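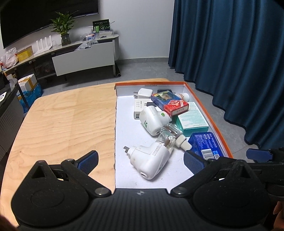
A box of small household things on the table: mosquito heaters, a charger, playing cards, medicine packs.

Plirine is looking for people in Nevthorpe to take part in our household sorting sessions

Nov 19, 2021

Every home has a box or a drawer where small things come together without any order. We would like to learn how people put such things away, and which words they use for the places where they keep them. The study is called Budo. The first part of it was done in August with families from the Mrema estate, and now we invite participants from the whole town.

What you will do
You sit at a table with a shallow cardboard box of mixed items. You take them out, make groups in the way you find right, and put each group in a tray or back in the box. After this we ask you to find a few of the things again. Please sort as you do it at home. There is no correct result and we do not give marks.

One session takes 2 hours with a break for tea. We ask each person to come for 6 sessions, and the items are changed every time.

Who can apply
You must be over 18 and able to handle small objects with both hands. You should read simple English. Experience is not needed. Medicine packs are among the items, so we cannot accept children in the room, also not as visitors.

Payment
You receive 500 pounds after the last session. If you must stop earlier, we pay for the sessions you have finished. Bus tickets inside Nevthorpe are paid back when you bring the receipt.

How to apply
Write a short letter with your name, your age and the hours which are suitable for you, and leave it at the Plirine reception desk in Nevthorpe. Please write "Budo" on the envelope. We answer to all letters, also when the places are already full.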